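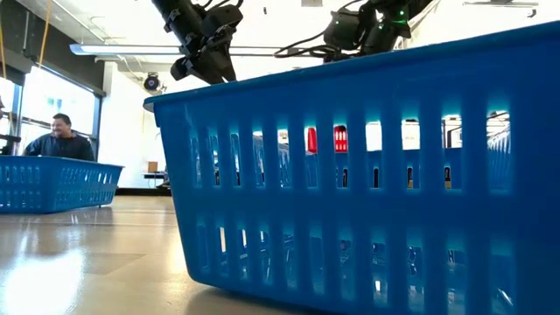

Pricing, session 4. Picking up from the cash flow sheet, so have your own numbers next to you. Most of you priced by looking at what the shop down the road charges and knocking a bit off. Fine as a first guess, useless as a plan. Take a blue plastic basket with slots down the sides, the sort anyone can stock: buyer compares two of them, sees the same thing, picks the cheaper. If your product is like that you are stuck on price and you need volume. If it isn't, stop pricing like it is.

## Costs first

- **Direct** - goes up with every unit. Materials, packing, card fees.
- **Fixed** - rent, phone, insurance, software. Due even in a dead month.
- **Your time** - write it in. Yes, even year one.

People forget returns. Also forget postage on returns.

## Worked case: Slanina

Vendula Koubek's business, repair kits for old sewing machines, sold online. Figures are for June.

- Fixed costs: $2,396
- Kits sold: 151
- Price per kit: $29
- Direct cost per kit: $13

Margin per kit = 29 - 13 = $16.
Margin for the month = 151 x 16 = $2,416.
Less fixed = $20 left. Twenty dollars. And her own time wasnt in there.

Break-even = fixed / margin per kit = 2,396 / 16 = 149.75, so 150 kits.

She wanted to run a discount. We tried the other direction on the board: price up to $32, margin $19, break-even drops to 127 kits (126.1, round UP, you can't sell a tenth of a kit). Some of you said she'd lose customers. She might. She could lose 24 from the June number and still cover fixed costs.

## Discounts

$3 off feels small. On a $16 margin it takes nearly a fifth of what you keep. Check against margin, never against the price tag.

Karthikeyan Rao asked about bulk orders. OK if direct cost per unit really drops - get the supplier quote in writing before you promise the customer anything. Gratbridge case in the reader (p. 7) is what happens when you dont.

## For next time

1. Your own break-even, one page, show the working.
2. Same again with price up 10% and down 10%.
3. Read the Flitadmont case, up to the part about the second store. Skip the tax section, it's out of date.

Pascual Zapata takes the first half hour, on invoicing. Bring an invoice you have sent or recieved, names blacked out.

Room 172 again. Sheets to me before we start.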